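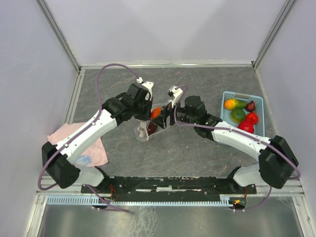
I've been a packer for 11 years, the last five of them at Van Wijk, and I have an opinion about the arms. Everybody in Niltby has one by now, including my dentist, who has never packed a box in his life. So I figure I'm allowed.

Quick background if you don't live here. Van Wijk does mixed gift boxes. Fruit, a few small things in bags, something soft to wrap it in. Last August Tineke Van Wijk got the whole shift together and told us two arms were coming in to learn the sorting and bagging, and that no one was being let go over it. People clapped. Then we all went to the break room and did the math on how long "no one" would last (we're suspicious people, we pack things for a living).

So far she's kept her word, and I want to say that up front because the comments on my last post were rough on her. My complaint is a different one. It's about what happened to the job while we all still had it.

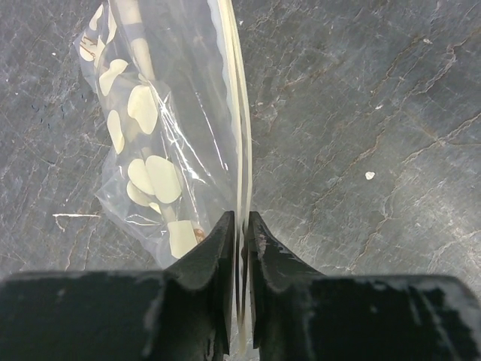

See, the bagging was the part of the day when we talked. You don't need your head for it once your hands know how it goes. Mylene Javier told me the entire story of her divorce over bags, start to finish, and it took most of a winter! Now she and I take turns watching the arms. You can't chat while you're watching, or I can't anyway. You're waiting for something to slip, and you sit there with your shoulders up by your ears. I go home more tired than when I did 200 boxes myself, and my feet don't even hurt.

Hendrik Kuipers, who runs our floor, thinks I'm being sentimental. He says we were all begging for somebody to take the bagging off us and now somebody has. Fair enough, I did beg. My thumbs were terrible. I don't want it all back, and if you offered me a full day of zip bags tomorrow I'd tell you where to put them.

But I'd like half of it back. Or an hour here and there. 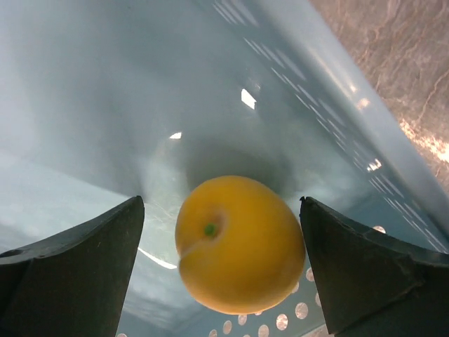 Fruit is the other thing. I learned fruit from Wim Vermeulen, who could tell you what a plum would be like in three days by holding it for a second. He'd put it in my hand and say "well?" and wait, and I'd be wrong, and he'd hand me another one – that was the whole training program. It took me roughly two seasons to get decent. The new kids don't get handed the plum. They get a stool and a screen, and when a box goes out with something soft in it they really don't know why it came back. How would they? I'm not blaming them, they're nice kids and they're quick. We just quit teaching them, and no one ever sat down and decided to.
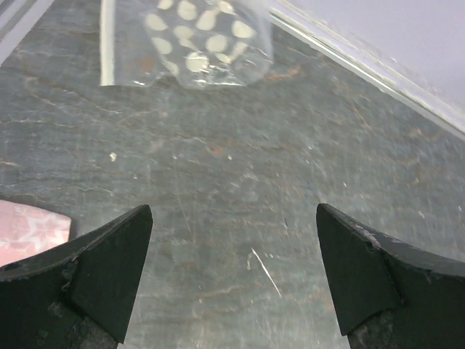

My other gripe is pay, and I'll keep it short. Our rate used to go by boxes, and now it's flat, which sounds fine until you notice that the knowing isn't counted anywhere. Somebody still has to know how things behave. Polka-dot fabric in a clear plastic bag looks like the easiest item in the building, but cloth slides and bunches, and Sulastri Latuheru can tell you just from how it's lying whether it'll fit the box. She gets asked about it all day long. She gets the same money as a person who started Monday, and when I brought that up I was told that "advising" isn't a task on the sheet. Then put it on the sheet!

I have a cousin over in Detetholm whose shop did this differently. They got their arms too, but everyone there still works a hand shift every week, and the older packers get a bit extra for teaching it. Is it slower? Sure, a little. She says they also laugh more, and they've hung on to people.

That's what I'm going to ask Tineke for. One hand shift a week for everybody, new kids included, and a line on the pay sheet for whoever's teaching. Mylene has already said she'll sign, and Wim says he'd come in mornings if there's coffee. If you work at Van Wijk and want your name on it too, find me at the break table before Friday.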